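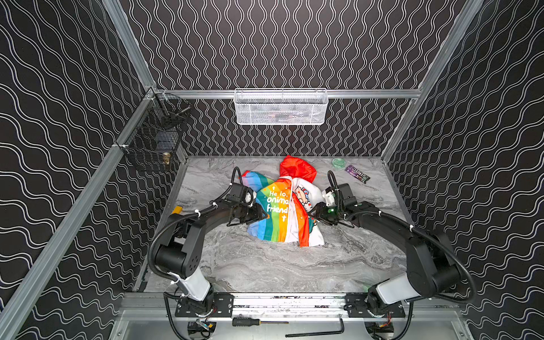

Itier Family Rooms - Clothing Exchange Working Group
Minutes of the March meeting

The meeting was opened at 18.30. The minutes of the last meeting were read and accepted with one correction: the coat rail was bought from Vesten, it was not given by them.

1. Stock of children's outerwear
The group went through the winter jackets which are still in the store. There are too many in small sizes and too few for school age. It was agreed to keep the small sizes until autumn and to ask the families in the newsletter for bigger ones. The newsletter goes now to 900 addresses.

2. How jackets are prepared
The preparation sheet was discussed for a long time. The present sheet says "fold and put away", and every table does it in a different way. The group agreed on the following text:
Empty all the pockets first. Sweets, wrappers and small containers are put at the side of the table and must not travel back with the garment.
Lay the jacket flat with the hood away from you. Close the zip completely before you fold, also when it is stiff.
Sleeves go in to the middle, then the hood comes down over them.
A jacket with a broken zip is not folded but goes to the repair box.

It was remarked that bright jackets with several panels are the most difficult ones, as the seams do not lie on each other and the cloth makes a lump near the zip.
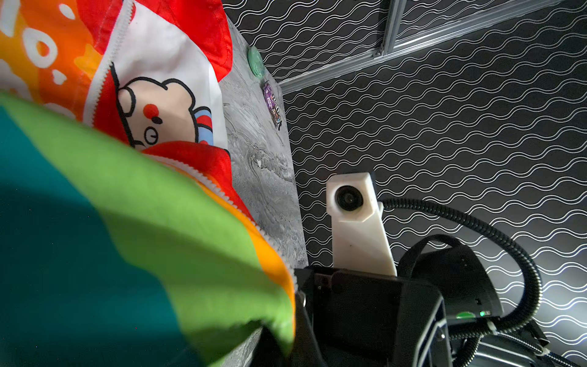
A padded jacket also takes more place on the shelf than we calculated - the shelf plan was made with thin summer jackets. The plan will be done again before the next exchange day.

3. Bags
The offer from Sawatzky is for 2,000 clear bags or 3,000 white ones at the same price. Clear bags let the families see the print and the colours without opening. White bags are stronger. Opinions were divided, and there was a question if bags are needed at all for jackets, or only for trousers and small things.
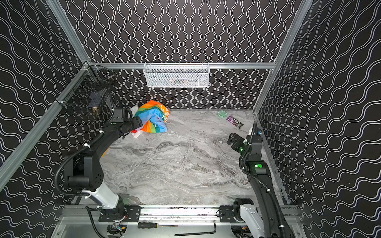
Drorketance, who takes our surplus at the end of each season, wrote that they would prefer jackets without any bag, because their own people must take every one out again to check the lining. They asked also that the size is written on a paper label and pinned at the collar. The group found this reasonable.

Decision: no bags for jackets which go to Drorketance. For the exchange day the smaller quantity of clear bags is ordered.

4. Repairs
The repair box is full. It was agreed to hold 3 evenings for zips and hems before the summer break. Thread is enough, zip pulls must be bought.

5. Any other business
The lamp over the second table is weak and will be changed. The key of the store must be returned to the hook on the same evening.

The meeting was closed at 20.10. The next meeting is in May, in the same room.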